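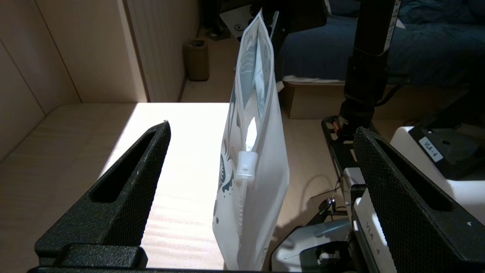

Equipment budget, spring update for Rochelle Paewai

We have spent less than planned, mostly by failing to receive things. Vendside quoted nine weeks on the spare gripper fingers and is now in week 10, with a very polite email to show for it.

Pouch handling continues on the current arms. Zipper pouches remain the fussiest item on our list, and the budget has come to reflect this. 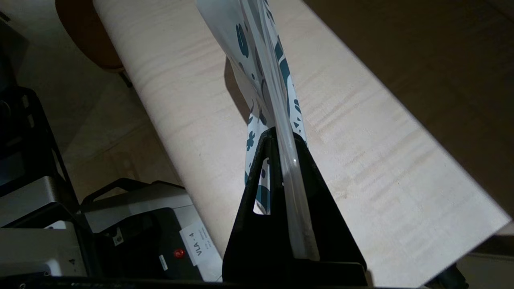 Tamara Symonenko wants two more finger sets in the next order, and I agree – waiting on one supplier is an expensive hobby. Iteck can deliver in up to five weeks but charges for the privilege. I'd like your okay by the end of April to split the order. The Malý table can wait until next year, as it has every year.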